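Land and Acreage Board > Buying > Survey and access questions

Topic: 136 acres, access by easement only, seller says "recorded"

pinegrade
Posted 11 August 2024
Looking at 136 acres off Purnport Road. The parcel has no road frontage. Access is over a gravel two-track that crosses the Ellis tract for 600 feet before it reaches our line. Listing says "recorded easement." The title commitment shows an easement in Schedule B, Part 2, but the legal description calls it "a right of way for ingress and egress over the existing lane" with no width and no bearings. No mention of utilities.

Questions:
Is an unstated width a problem for a lender?
Does ingress and egress cover buried electric?
Seller wants to close in August. Is that realistic if a survey is needed?

Printed the plat and the commitment and went through both at the table last night. Nothing on the plat shows the lane at all. 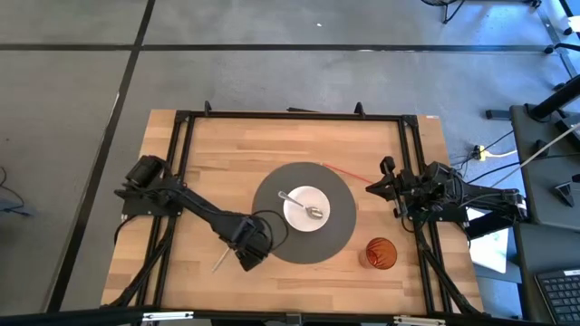
Plate, spoon and orange glass on the table.

quarterline
Width first. With no width stated, most courts look at what was reasonably necessary at the time of the grant, plus how it has been used. That can come out narrower than you want. If the lane was a wagon track when the easement was written, you may have trouble getting a well rig or a concrete truck through over an objection. The lender's underwriter will want it defined. Some will take a title endorsement for access, but read the endorsement. It usually insures that access exists and says nothing on whether it is wide enough.

Electric: assume no. Ingress and egress is travel. Get utilities in writing.

tworod
Disagree on the electric. In my state there is case law allowing utilities in a general access easement if they don't add burden to the land underneath. It depends on the state and on the wording.

quarterline
It depends on the state, yes. The power company does not read case law. Their right-of-way desk wants a document that says "utilities," signed by whoever owns the dirt. Without it the job sits.

pinegrade
Called the power company this morning. They asked for exactly that. They also asked for a centerline description, so it looks like a survey either way.

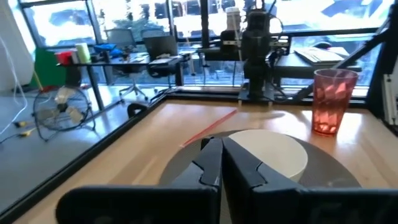

I have two quotes. Hidayat Land Survey will stake the lane and write a centerline description, seven weeks out. Zaltik can start sooner but would only draw it from aerials and tie to one found corner. The price gap is not large.

benchmark_bob
Take Hidayat. A description drawn off aerials is fine for deciding whether to make an offer. I would not record it. One found corner gives you a position and no check on it. 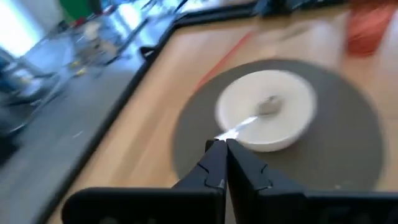
tworod is less strict on that. Aerials plus one corner has been recorded plenty of times in timber country, and if both owners sign an easement that follows "the lane as built," the drawing is only an exhibit.

benchmark_bob
And then the lane washes out, somebody grades it over by a truck width, and "as built" means whatever the next owner says it means. I have been hired for that job more than once.

pinegrade
Leaning toward the full survey. I asked the listing agent whether the Ellis side would sign an amended easement with a stated width and utilities. Answer was "probably, they're reasonable people." 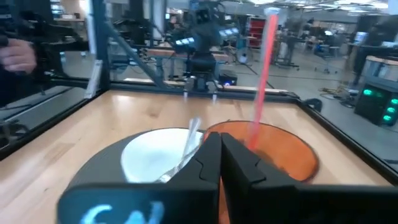 That isn't something I can close on, so I am sending an addendum making the signed and recorded amendment a condition of closing, with the date moved to match the survey. If the seller refuses I get the earnest money back.

quarterline
Put maintenance in the amendment too. Who pays for gravel, what split, who can gate it.

tworod
Agree with that part. Also check whether the Ellis tract has a mortgage recorded ahead of your amendment. If it does, get the lender to subordinate or a foreclosure can wipe out the new terms.

pinegrade
Had not thought of that. There is one in the county index. Asking the title office now.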